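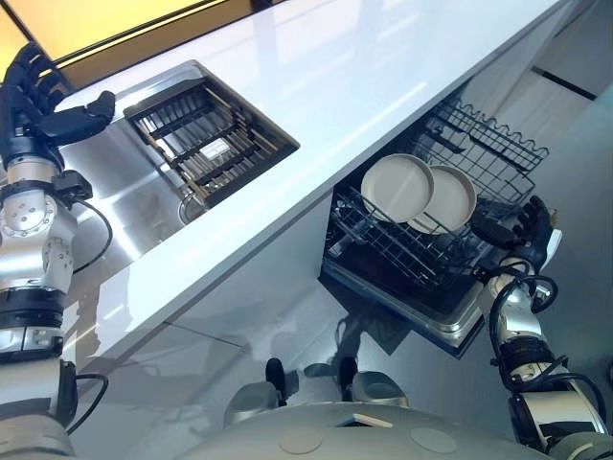
How to record dishwasher demonstrations without ruining your dataset (or your afternoon)
Protaleck workshop notes, last updated June 21, 2018

Teaching a robot to deal with plates is mostly a matter of showing it plates. You drive the arms, the robot writes down what its joints and cameras were up to, and later a model tries to work out what on earth you meant. The better you behave while driving, the less it has to guess.

These notes cover the dishwasher task as we run it at Protaleck, on a two-armed robot with hand controllers and our own recording program, Lidine. If your robot has one arm and you record with something else, most of this still applies, though you will have more trouble with racks that roll away when you push them.

What you need

A robot that starts up without complaint. A dishwasher with racks that slide. Plates you don't love. A head camera, a wrist camera on any arm that will be touching things, and more free disk space than you think is reasonable. A dry cloth. A written task sentence, of which more in a moment.

Buy the plates in one go and buy spares of the same sort. Our first set came from four kitchens and one car boot sale, and the model became very good at one of them.

Step 1. Write the task down as one sentence

Do this before anybody touches a controller. Ours reads: "Take one plate from the lower rack and put it on the worktop." It sounds too simple to need writing, until you find that one operator has been closing the door afterwards, out of good manners, and another has been pushing the rack back in and leaving the door open. The model will learn both habits and pick between them on a whim.

Decide what counts as the start and what counts as the end. We start with the door down, the lower rack out and both hands clear of the rack. We end when the plate is flat on the worktop, the fingers are open and the hand has moved away from it. That last bit matters. If you stop recording the moment the plate lands, you will train a robot that puts a plate down and then holds on to it for the rest of its life.

Step 2. Set up the cameras, then leave them alone

Wipe the lenses. Check that the head camera takes in both the sink and the lower rack when the robot stands in its starting place. Mark that starting place on the floor with tape. Use tape you can peel off, unless you own the building.

Then look at the light. Glossy worktops and steel sinks throw back everything you point at them, and a bright window can wipe out half a wrist view. Pale plates are the worst for this, as their rims fade into whatever is behind them. Turn the exposure down until you can follow the whole rim by eye on the monitor. If you can't find the edge, don't expect the model to.

Once you are happy, lock the exposure. Automatic exposure will otherwise hunt about every time a dark hand passes close to the lens, and your recordings will flicker like a haunted house.

Step 3. Do some bad ones on purpose

Have each new operator do 20 runs that go straight in the bin. Don't tell them which 20. People drive stiffly when they first sit down, with long pauses while they remember which hand is which, and those pauses are poison. A model trained on hesitation hesitates beautifully.

During these practice runs, watch for the following:

Stopping in mid-air to think. Plan the move first, then drive it.

Coming at the plate from a different side each time. Some variety is healthy, but it should come from where the plate is and not from the operator's mood.

Letting the idle hand drift. If the left arm has no job, park it in the same spot for every run. It will creep towards the work if you let it, like a relative at a barbecue.

Step 4. Record the grasp slowly and everything else at a normal pace

The only hard part of this task is the last few centimetres before the fingers close. Bring the hand in with the fingers open wide, one either side of the rim, and line them up with the edge of the plate before you go any deeper. Slow down. Close gently. Then lift straight up until the plate is clear of the tines, and only then start moving sideways.
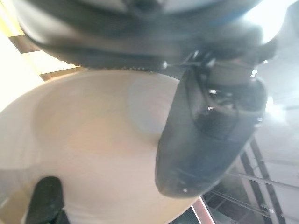
The wrist view is the one to drive by at this stage. From the head camera, a finger just in front of the rim and a finger touching the rim look much the same, and you will happily close on thin air. Up close you can judge the gap. The drawback is that a big finger hides a fair bit of plate, so get your bearings before you are right on top of it.

If you miss, don't stop the recording. Open the fingers, back off a little, line up again and carry on. Recovered misses are some of the most useful examples you can collect, as your robot is going to miss as well and would like some idea of what to do next. Tag them in Lidine with "retry" so that you can find them later. If you miss twice in the same run, though, bin it and have a biscuit.

Step 5. Change one thing at a time

After each run, reset the kitchen and change something small. Move the plate along a slot or two. Pull the rack out slightly less far. Put a second plate behind the first, so that one partly hides the other. Leave something on the worktop or over the sink for a batch, then take it away for the next.

We keep a printed list of changes taped up by the operator's chair and work down it. Left to choose for themselves, people believe they are being random and then put the plate in the middle every single time.

Overlapping plates deserve a batch of their own. The common fault is a hand that picks up both, or one that takes the back plate and drags the front one over with it. Always take the plate nearest the hand, and be strict about it.

Step 6. Check as you go

Watch every tenth run back at double speed before lunch and again before you pack up. You are looking for frozen cameras, for a wrist view that lags behind the arm, and for runs labelled as good in which the plate is plainly on the floor.

In April we lost 77 runs to a wrist camera cable that had worked itself loose. The program carried on saving the last picture it had received, over and over, with great confidence. Lidine now beeps if two pictures in a row are identical. It is an awful beep and we are fond of it.

While you are there, look at how the cables sit on the arms. They need enough slack to let the wrist turn fully, and not so much that a loop can catch on a rack. Run each arm through its whole reach by hand control before the first recording of the day and watch the cables the whole way.

Step 7. Sort, trim and name

Cut the dead time from the start of each run. Keep the end as it is. Put the failed runs in a folder of their own instead of deleting them, as sooner or later you will want something to test a failure detector on.

Name your files by task, operator number, batch and run. We once had a folder called "final_good_new", and inside it another called "use these", and the two did not agree.

How many runs is enough?

For one kind of plate in one kitchen, we had something worth testing well before we reached 2000 runs, and kept going to that number anyway because the overlapping plates were still poor. Train early on a small batch and see where it fails. Then record more of that, and fewer of the easy ones everybody enjoys doing.

If you are moving to a second kitchen, start again from step 2. We took our Sestemari model to a different worktop with every hope in the world, and it reached politely for a reflection.

Files to download

Task sentence template, plain text
Printable list of changes, two pages
Lidine settings for one head camera and two wrist cameras
Notes on cable routing, shared with the Stamatopoulos project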